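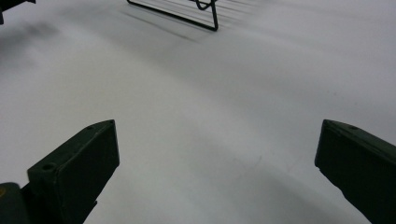
**Figure 3.** View from the hand-held gripper with the jaws open. A black wire rack stands on a white surface, with its shadow lines falling beside it.

### 4.2 Separating thin structure from shadow

The depth module in Drokel was tuned on solid objects such as boxes, cups and bottles. Wire goods break two of its assumptions. A wire covers only a few pixels across its width, so the stereo matcher often assigns it the depth of the surface behind it. Its shadow has a similar width and direction, and on a pale surface the segmentation network tends to label both as object. In Figure 3 the shadow stripes run diagonally and repeat the structure of the rack, with softer edges and lower contrast than the wire itself. A planner that accepts both sets of lines will propose grasps on bare surface.

We address this with a filter that runs after segmentation and before grasp sampling. Each masked region is reduced to a skeleton and split into line segments at junctions. For every segment we compute the mean intensity gradient across the line, measured on both sides, and the ratio of the segment's brightness to that of its local background. Segments with a shallow gradient and a ratio close to one are marked as shadow candidates. A candidate is removed only if a stronger segment of similar shape can be found elsewhere in the same view. Without this second test, the filter also deleted wires that were out of focus.

The fingers are masked before any of these steps. With the jaws open they take up the lower left and lower right of the view, and their dark edges would otherwise produce the strongest gradients in the image. The mask is generated from the calibrated jaw opening and dilated by 2 pixels. Errors in the opening estimate appear as thin slivers along the inner faces of the fingers, and we drop any segment that touches the mask boundary over more than half of its length.

We tested the filter on 186 views of wire objects from the Skendari recordings, labeled by two annotators. Of these, 40 were held out for setting thresholds and are excluded from the results in Table 2. The remaining views were processed with the filter on and off, using the same grasp sampler and the same random seed. Disagreements between the annotators were mostly at points where a wire meets its own shadow, and these points were left unscored.

The filter fails in 19 of the scored views. In most of them the light was hard enough to give the shadow a sharp edge, and the gradient test no longer separates the two classes. Lowering the brightness threshold recovers part of this group but removes pale or worn wire in other views. We kept a single threshold for all experiments. A version that uses several consecutive views is described in Section 5.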